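Corkano Bedroom Dresser, Natural

Product code 991
In stock. Delivered flat in two boxes, both of them heavier than you would like.

The Corkano is a dresser for people who have owned other dressers and have grievances. It has drawers that open all the way, a back that is screwed on instead of pinned, and a top you can put things on without first consulting the manual. We have sold it since the Gonau was retired, and the letters asking for the Gonau back have very nearly stopped.

It was drawn up by Jozefína Kolář, who spent most of her working life repairing other firms' drawers and came to us with a list. The list was long and not very kind. Most of it has gone into the Corkano, apart from a passage about our previous handles which we have agreed to leave in the past.

The drawers

They run on metal slides with a soft stop at the end. The stop is soft in the sense that it won't take your fingers off. If you slam it, it will sound slammed. Each drawer is rated for 35 kg, a figure we arrived at with bags of sand, though jumpers are more usual.

The drawer bottoms slot into a groove on all four sides. They don't sag, and you can't post a sock over the back into the drawer below, which will come as a blow to anyone who has been storing them that way.

The top

The top is finished with three coats of hard oil, rubbed down by hand between coats. It will put up with a mug, a lamp, a plate of toast and the contents of your pockets. It won't put up with nail varnish remover. Yolanda Cuervo in our finishing shop can tell from a photograph what was spilled and how long you left it before writing to us, so you may as well say.

Wipe with a damp cloth, then a dry one. Re-oil once a year if you are that sort of person, or when it starts to look thirsty if you are the other sort. A small tin of Sinov oil comes in the box with the fixings. Please don't use it on the slides.
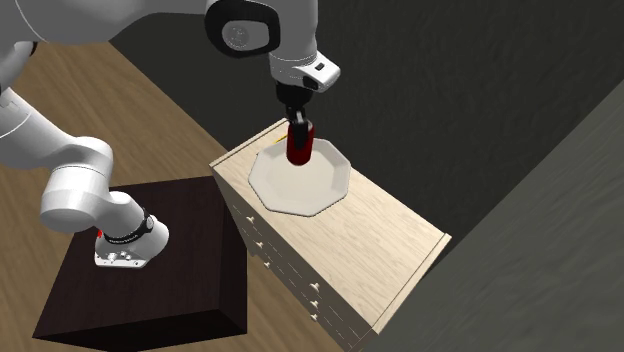
Putting it together

Allow an afternoon. The leaflet says two hours, and the leaflet was written by someone who has built it 422 times. You will need a cross-head screwdriver, a rubber mallet and a second person for the part where the sides go on. The second person should be someone you don't mind being short with.

Lay the sides on a blanket, oiled face down. Fit the slides before anything else. The left and right ones are stamped L and R, in letters so small that we have been asked to apologise for them, and we do.

Fix it to the wall. The bracket and strap are in the bag marked Šimko, after the firm that makes them. Any dresser can tip if enough drawers are open and something small is climbing it, and ours is no exception.

Delivery and returns

We deliver to the room of your choice, provided the stairs agree. If there is a tight turn, measure it before ordering. The longer box doesn't bend, and the drivers have heard all the jokes.

You can send it back within 35 days if it is still in its boxes. Once built, it is yours, although we will replace any part that arrives damaged or turns out to be two left-hand sides. Tell us the product code and the number printed inside the top drawer.

Questions we get

Does it come in white?
No. It came in white for one winter and we still get the fingerprints sent to us.

Can I stack two?
Please don't.

Will the colour change?
A little. The wood warms up in daylight, so move your lamp now and then unless you want a permanent record of it.

Are Gonau handles compatible?
They fit. We would rather you didn't, but they fit.

Page last revised 12/21/18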